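Rasstead Gripper Comparison Dataset: Data Card

Version 3, released 19 Jan 2019
Maintained by the Rasstead Manipulation Laboratory
Contact for technical matters: Ottilie Bühler
Contact for licensing and access: Sioned Price

Summary

The Rasstead Gripper Comparison Dataset contains 1345 teleoperated manipulation episodes recorded on a bench-top workcell with two arms. It was assembled to support the comparison of parallel-finger grippers under otherwise constant conditions. Two grippers are represented: the Codano narrow-finger unit and the Welix compliant-finger unit. The task family is the handling of plates in and out of a dish rack, which was selected for its demands on finger thickness, approach angle and grip force.

The dataset is intended for researchers and engineers who need to evaluate end effectors, train imitation policies or study the effect of gripper geometry on operator behaviour. It is not intended as a benchmark of arm speed or payload.

Workcell

The workcell has a flat grey work surface enclosed on three sides. Both arms are mounted at the front edge on a shared aluminium rail, with a slotted cable tray running below it. The enclosure walls are covered in a textured dusty rose-red material, which was chosen after early trials against a white backdrop produced poor separation between plate rims and background. Users who intend to apply background randomization should note that the covering is not uniform in tone and that simple colour keying gives uneven masks.

Each arm carries a small camera at the wrist. A fixed camera supplies the overview stream. The dish rack is placed toward the right rear of the surface in the standard layout, and plates are loaded vertically.
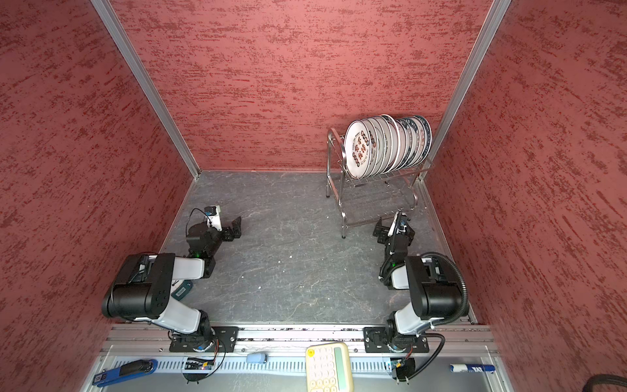

Figure 1. Workcell in the standard layout, overview camera. Rack loaded; left gripper open.

The rack position favours the right arm. In the standard layout the left arm must reach across the surface at near full extension to address the rearmost plates, and operators generally used it for receiving or steadying. This asymmetry is a known property of the data. A mirrored layout was considered for Version 3 and has been deferred.

Grippers compared

Codano narrow-finger unit. Rigid parallel fingers with a thin profile at the tip. Operators found it easier to insert between closely spaced plates, and it tolerated a wider range of wrist angles. Its principal weakness is slip on glazed rims when the plate is lifted from one side.

Welix compliant-finger unit. Parallel fingers with a padded contact face. It held glazed rims more securely once closed, but the thicker finger displaced neighbouring plates during insertion. Several operators adopted a two-stage approach, first tilting the target plate with one arm and then grasping it with the other.

In every episode, the same model of gripper is fitted to both arms. Mixed configurations were tested during commissioning and are excluded from the release.

Collection procedure

Episodes were collected by 18 operators, all of whom completed a familiarization session with each gripper before recording. Operators controlled the arms through a leader-follower arrangement supplied by Mercado. The order in which grippers were assigned was alternated between operators to limit learning effects.

Each episode begins with the arms in a raised ready position and ends when the operator signals completion or the time limit is reached. Control and joint state are sampled at 25 Hz. Wrist and overview streams are recorded at the same rate and aligned by timestamp.

Tasks are divided into the following types:

Single removal: one plate is taken from the rack and laid flat on the work surface.
Single insertion: one plate is taken from the work surface and returned to the rack.
Handover: a plate is passed from one arm to the other before placement.
Re-spacing: plates already in the rack are straightened without removal.

Operators were not given instructions on grasp location. Variation in grasp strategy is therefore part of the signal and should not be treated as noise.

Labels

Every episode carries an outcome label of success, partial or failure. A partial label is used where the plate reached its destination but another plate was disturbed. Labels were assigned by one reviewer and checked by a second; disagreements were settled by discussion, and both original labels are retained in the metadata under the fields label_a and label_b.

Slip events are marked separately with a start time. They were annotated from the wrist streams, and short slips occluded by the fingers are likely to have been missed. Slip counts should be regarded as a lower bound.

File organization

episodes/ holds one folder per episode, containing state.csv, actions.csv and three video files.
meta/ holds operator codes, gripper codes, task type and outcome labels.
calibration/ holds camera intrinsics and the wrist-to-gripper transforms for each unit.
splits/ holds the recommended training and evaluation lists. The training list contains 1000 episodes. No operator appears in both lists.

Gripper codes are C for Codano and W for Welix. Finger aperture is reported in millimetres for both units. In Version 2 the Welix aperture was reported as a fraction of full travel, and scripts written for that release must be updated.

Known limitations

Plates in the recorded sets are of similar shape and finish. Results should not be generalized to bowls, cups or unglazed ware without further testing.

Small items are present on the work surface and along the front rail in parts of the dataset. Their positions are not annotated.

The right wrist camera was re-seated in March during the collection period. Two calibration files are provided for that camera, and the metadata field calib_id indicates which one applies.

Lighting was supplied by overhead fixtures only. Reflections from the rack tubing are visible in many wrist views and may affect depth estimation.

Access and citation

The dataset is available at no charge for research and teaching. Commercial use requires a written agreement, and requests should be addressed to Sioned Price. Publications that make use of the data are asked to cite the release by its full title and version number.

Corrections to labels or calibration files may be sent to Ottilie Bühler. Please include the episode number, the gripper code and the time offset at which the error occurs. Accepted corrections are listed in CHANGES.txt with the next release.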